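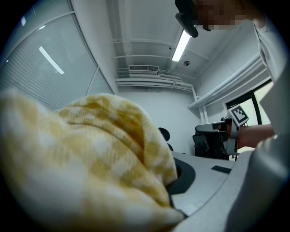

Pinza manual con marcador cuadrado, junto a una tela de cuadros amarillos y blancos.

Preguntas frecuentes – comparación de pinzas Rudham y Pekard

¿Qué pinzas se comparan?
Dos modelos: la Rudham, de dedos rígidos, y la Pekard, de dedos más blandos. Las dos se prueban primero a mano y después montadas en el brazo Isah.

¿Por qué se empieza con telas?
La tela cambia de forma en cada agarre y así las diferencias entre los dedos se notan pronto. Con cajas los dos modelos dieron resultados muy parecidos.

¿Cuántos agarres contiene la serie?
3,106 en total. Para la tabla principal usamos 3,000; los demás quedaron fuera por errores de sincronización.

¿Debo calibrar de nuevo si cambio los dedos?
Sí. Son necesarias 20 posiciones del marcador – con menos, el controlador Flesport acepta la calibración pero la deriva es mayor.

¿El marcador puede estar inclinado?
Un poco sí, siempre que la cámara vea el borde blanco completo.

¿A quién escribo si encuentro un error en las tablas?
A Bhupendra Chauhan, indicando el modelo de pinza y el número de agarre.

Última revisión: 27 oct 2019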